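From the Floor: Walking the Room Before We Run

Many of you wrote back after the last issue asking how our little group at Stendier settled on the pre-run walk, and whether it really needs to be written down when everybody more or less does it anyway. Thank you for those notes! I read every one of them, and a few made me laugh out loud over my lunch, and since the May revision of our house rules is nearly ready to go around, I thought I would answer all of you in one go.

The pre-run walk began with Gwendolyn Abernathy, who kept a page of pencil notes taped inside the door of the Relis cabinet long before any of us thought of calling it a procedure. Her first line was "Look at the floor," and it is still the first line today. We have added to it over the years, and argued over some of it (the Vivby people wanted a signature on every item, bless them), but the order has hardly changed.

For those who are new, it goes like this. Before an arm is powered in any shared room, one person walks the full reach of it plus 600 mm on every side. Anything on wheels gets its brakes checked by hand. A glance is not a check, and I say this as somebody who has glanced. Loose cable inside the reach is lifted, clipped or rerouted, and if it can't be, the reach is made smaller in software and the new limit goes in the log. Then the walker presses the stop button once, sees that it stops, resets it, and writes their initials. Lertchai Wiriya timed himself at it all through the spring and his slowest walk was 72 seconds – which I mention for those of you who told me there isn't time.

The part that has grown most in this revision is the section on offices. When the rules were first drafted, we pictured a caged cell with a painted line, and very few of us work in one now.
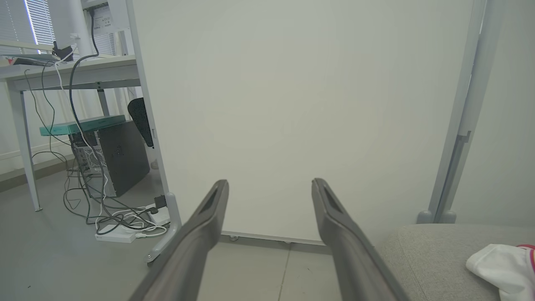

Shared rooms get a page of their own this time, and it leans heavily on what is already standing in them. A tall partition feels like a wall to the person sitting near it, and people will trust it like one, but a panel on casters with a power strip and a nest of black and white cord by its leg has to be treated as movable equipment, and the cords as part of the walk. The new wording says that a partition may mark the edge of a work area but may never be counted as a guard. Lertchai fought for that sentence and I think he was right. We have also asked that power strips be kept off walking routes, and that seats within reach be cleared of clothing and cloths before the arm moves, because soft things catch in fingers more easily than you would think.

There was a long and quite friendly debate over the speed limit for open rooms. Yau proposed a single figure for everything, and I can see the appeal, but the arms we use differ so much in weight that we have left it to each room's own risk assessment, with a blank on the log sheet so that the number is at least in front of you when you start.

The draft runs to 810 words, which is shorter than the old one, and I would love it to stay that way. Please send comments to the usual address before the end of May, and if your room has an odd corner that the rules don't seem to fit, tell me about that too, with a sketch if you have the patience for one. Printed copies will be in the rack by the log sheets once the comments are in.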